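Opinion, 25th April

# Buying a hand-held gripper kit: pay for the calibration, then worry about the fingers

Trindlow sells its hand-held gripper kit as a complete demonstration station: two grippers, a set of printed markers, a head-worn unit, a recording licence and a setup visit. The sales sheet gives most of its space to the gripper shell and the finger pads. I think this emphasis is wrong, and that anyone comparing the Trindlow kit against the Hinrichs one should read the two sheets from the bottom up, starting with the calibration terms.

My interest is practical. I specify equipment for small manipulation labs and have sat through setup visits for both products. I have no commercial tie to either company. Rainer Eichhorn, who reviewed a draft of this piece, works for Bikwood, a reseller of both, and disagrees with part of it. I have noted where.

## What the price covers

The hardware in this class has converged. A moulded shell, compliant rubber pads with a textured inner face, a wide-angle camera looking out over the pads, square markers for tracking. The differences between vendors at this level are small and mostly a matter of taste. Trindlow's trigger is stiffer. Hinrichs puts the cable exit where it catches a sleeve. An operator adapts to either within a session.

Differences in the data are larger. A hand-held gripper has no joint encoders to fall back on. Its pose comes from the camera and whatever else is tracking it, and an error in that pose goes straight into every recorded demonstration. With a bad offset, 200 episodes of placing a bottle on a table become 200 episodes of placing it slightly beside where it was placed. The policy trained on them will learn this faithfully.

Trindlow includes one calibration at the setup visit and charges for each one after that. Hinrichs includes 4 in the first year. I would take the second arrangement over any pad design on the market.

## The setup visit

The visit takes most of a day. It covers marker placement, a check of the room lighting, lens calibration and a first run of recordings on a tabletop set with ordinary household items. Several people are usually in the room, which is useful, as a workspace that only tracks properly when everybody stands still is of limited value.

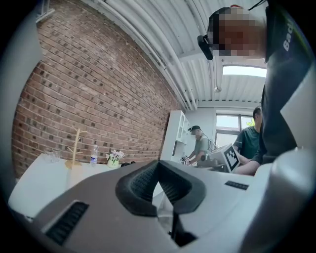
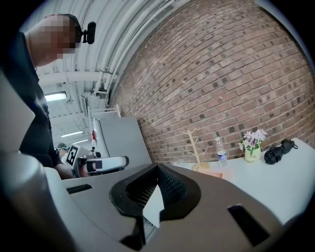 ## Lens and lighting

The wide lens is the right choice for this work. It keeps the fingers, the table and much of the room in view at once, and fixed background structure gives the tracker something to hold on to when the hand moves quickly. Brick is good for this. Plain plasterboard is poor. A buyer with bare walls should budget for some texture, and a few posters will do.

The cost of the lens is distortion. Straight lines near the margin are bent severely, and the calibration model has to account for it right out to the edge of the usable image. Trindlow's software reports a single average error across the whole image. A good average can hide a bad margin. Hinrichs reports error by zone, and its documentation states which zones the tracker uses. Every vendor should do the same.

Bright windows, skylights and ceiling lights are the other concern. Automatic exposure shifts when the gripper tilts upward, and markers can wash out. Both kits let the operator lock exposure. Only Hinrichs warns when the lock has been left off. I have seen a morning of recordings discarded over that setting.

## Where Eichhorn disagrees

His view is that pads wear out and calibrations don't, so a buyer should weigh consumables first. At 100 episodes a day he expects the mesh lining to need replacing before the first quarter is out, and Trindlow's pads swap without tools. The point is fair as far as running cost goes. I don't accept the premise about calibration. A gripper that is dropped, or has its camera mount retightened, has a new geometry, and a lab of students will manage both in the first fortnight.

## Recommendation

For a lab starting from nothing, buy the Hinrichs kit and a spare set of pads. For a lab that already owns a calibration target and has someone competent to use it, the Trindlow kit is cheaper and its shell is the more comfortable of the two over a long session.

Pleltano has announced a third kit for May with a self-calibration routine. I haven't used it and would wait for the error figures, by zone, before placing an order.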